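Tiered produce stand

A tiered produce stand is a piece of retail furniture used to show vegetables and fruit in open crates set at an angle toward the customer. It is found in greengrocers, farm shops and the produce sections of small supermarkets.

Construction

The usual stand has two rows of crates, the rear row higher than the front. Crates rest on sloped rails and lift out for cleaning. Pine is common because it is light and cheap to replace. Slatted bottoms let air pass and soil drop through. The Veterley pattern, sold in kit form, sets the slope at 13 degrees; the later Grelard pattern has a fixed top rail and a lower front board.

Loading

Heavy items with hard skins, such as pumpkins, keep their place on a slope and may be stacked two deep. Potatoes are heaped to the rim. Carrots are laid lengthwise, often with cauliflower or broccoli set among them. Napa cabbage is lifted singly by the body of the head, as the outer leaves tear when pulled. A crate holding fewer than 7 heads is normally refilled or taken off the stand.

Baskets

Hand baskets are kept on the floor in front of the stand or on a rack nearby. Perforated plastic has largely replaced wire. Firm heads go in first and tomatoes last.

Stand with pumpkins, carrots and potatoes, and shopping basket with cabbage

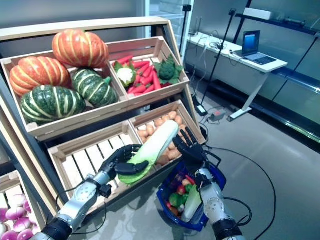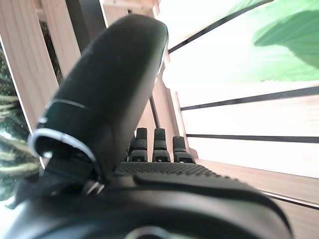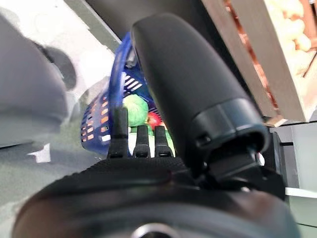
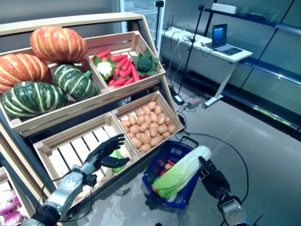 Maintenance

Crates are brushed out daily and washed weekly. Untreated pine should dry fully before reloading. Slats with splits longer than 43 mm are replaced.

See also

Divby crate
Market stall
Shopping basket

Last edited July 18, 2024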